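Nunberg Hand-Held Gripper, Classroom Edition

Item group: Student robotics - hand tools and end effectors
Supplied by: Unitz Educational Equipment
Suitable for: secondary school classes, after-school clubs, Skurkis Challenge teams

Overview

The Nunberg Hand-Held Gripper allows students to practice grasping tasks by hand before they program a robot arm to perform them. The operator holds the tool, opens and closes the two fingers, and records the approach to each object with a camera mounted behind the jaws. The same fingers fit the Zarei tabletop arm, so that work done by hand in the first half of a course may be carried over to the arm in the second.

The gripper is delivered as a kit and is assembled by the students. Assembly is scheduled as the first unit of the Unitz course book and requires two class periods.

Finger Assembly

Each finger consists of a flat arm with rounded ends and a rectangular pad block. A brass-colored bushing is set into the hole near the upper end of the arm. The plain hole lower down carries no insert and should be left as supplied. Two small screw holes in the top of each block are visible from the operator's side and should be kept clear of tape.

Pads may be wrapped in black tape for additional grip. Clubs that use the tool every session should expect the tape to lift at the edges, as on the pads shown below, and should plan for regular rewrapping.
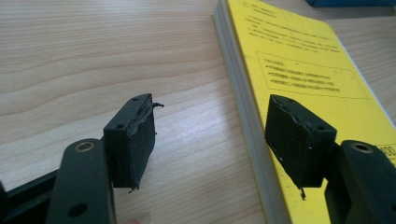 Course Task 1: Flat Objects

Thick books and booklets are used in the first task. Students bring the fingers to either side of the object, close on it, lift, and return it to the table. A plain wooden tabletop is adequate, and no mat or fixture is required. Teams should note that reflections from a window or overhead lamp can wash out part of the table surface in recorded video. The work area may be turned or shaded as necessary.

Course Task 2: Sorting into a Container

In the second task, labeled cards and booklets are transferred to an open container at the far side of the table. One student operates the gripper while a partner presents the items. The Skurkis Challenge uses the same arrangement in its junior division, with 10 items per round and a time limit of 540 seconds. 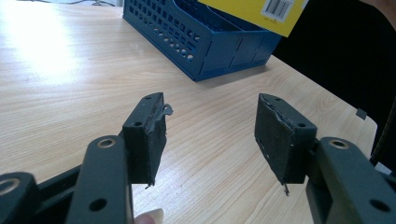 Jaws open over the work area, with a barcoded yellow card at the blue tray.

Teams are advised to begin each recording with the jaws fully open and the container in view. Recordings that begin with the jaws already closed on an item are not accepted for challenge entry.

Care and Replacement of Pads

The pads are consumable parts. They should be inspected before each session for torn edges, lifted flaps and loose strands. Worn pads remain usable for practice - new pads should be fitted before any scored round. Both pads should be replaced together, even where only one shows damage.
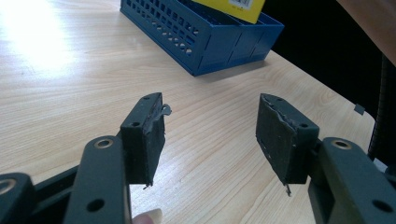

Pad wear on both fingers: lifted flap at left, scuffed gripping face at right.

Kit Contents

Gripper frame and linkage, unassembled
Finger arms, one pair
Pad blocks, one pair
Replacement pad set
Black tape, one roll
Camera bracket (camera not included)
Course book, 7 units

Ordering

Schools and registered clubs may order through the Unitz education desk. Orders are dispatched within 7 working days. Teams entering the Skurkis Challenge in April should allow additional time for assembly and practice. Replacement pads and tape are also sold separately and may be added to an existing order at any time before dispatch.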